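Articles > Improvement in Practice > Interviews

Fixing the discharge queue: a conversation with Silvan Mösli

Silvan Mösli spent 14 years as a ward pharmacist before he moved into improvement work at Imhof, a mid-sized hospital that takes in patients from the town and from the farm country north of it. His first large project was the wait between a doctor telling a patient they can go home and the patient leaving the building. We spoke in April, in his office next to the dispensary.

He started with the complaint that led to the work. "The wards said pharmacy was slow. Pharmacy said the wards sent everything down at the same time. Both were true, and they had been saying it to each other for years."

The hospital's own target was two hours from the discharge order to the medicines arriving on the ward. Mösli pulled the records for 4000 discharges and looked at how long each one took. The average was close to target, which was why the problem had never reached the top of anyone's list.

"The average hid it," he said. "If you went home at nine in the morning you waited very little. If your order was written after the late round you could wait most of the afternoon, and then you'd missed your ride, and then sometimes you stayed another night. The patient who stayed another night doesn't care what the average was."

He plotted the orders by time of day. Most of them reached the dispensary in a short stretch before and after lunch, when half the dispensary staff were on break. Outside that stretch the team had time to spare. More staff had been requested twice, and the request had been turned down both times. Mösli thinks that was the right decision, though he didn't think so then.

"I signed one of those requests," he said. "I was sure of it. When I drew the chart I could see that two more people would have been standing around at ten o'clock and still buried at one."

The first change was to the order of work on the wards. On Flemlow, the general medical ward that agreed to go first, the doctors began seeing likely discharges at the start of the round and wrote each order before moving to the next bed. Before that, they had finished the round and then sat down to write everything up together.

It did not go smoothly. The senior doctors were used to seeing the sickest patients first, and they had good reasons for it. The compromise was that anyone flagged overnight was still seen first, and discharges came next. Mösli said it took a long time to agree on that one sentence.

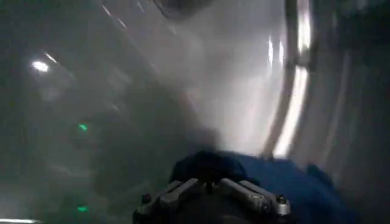 The second change was in the dispensary. Breaks were staggered, and one technician was assigned to discharge orders all day, with no other duties. The software the hospital uses, Tedine, already had a way to mark an order as a discharge, but it was three screens deep and few people used it. The vendor moved it to the front page after a phone call.

"I'd love to tell you that was a big negotiation," he said. "I called them and they did it. We had worked around that screen for as long as I'd been here."

I asked how he knew the changes were working and that it wasn't just a quiet spell. He keeps a run chart for each ward, with every day's longest wait on it as well as the middle value. He prints the charts and puts them up by the staff kitchen. On Flemlow the longest waits began to fall in the second week, went back up when a new group of doctors arrived, and then came down again once the round order was part of their first-day briefing.

"That bump was useful," he said. "It showed us the thing lived in people's heads and wasn't written down anywhere. So we wrote it down."

The method has since gone to other wards, with mixed results. Feturov, the surgical ward, has early operating lists, so its doctors can't do a full morning round. There the team tried writing the discharge order the evening before and confirming it in the morning. It helps with planned stays. For emergency admissions it has made little difference, and Mösli is frank that he doesn't have an answer yet.

"Surgery told me at the start that it wouldn't fit, and I said let's try it anyway. They were right - at least about the emergency patients. I should have spent a day up there before I brought them a plan."

He now asks anyone who joins a project to follow one patient from the discharge decision to the front door, with a watch and a notepad. He has done it 18 times himself. On one of those he found a finished bag of medicines sitting on a shelf because the porter's pager had been changed and the dispensary still had the old number.

For the rest of the year he plans to look at transport home, which is booked by a separate office with its own cutoff time. He has asked them for their booking records and was waiting to receive them when we spoke.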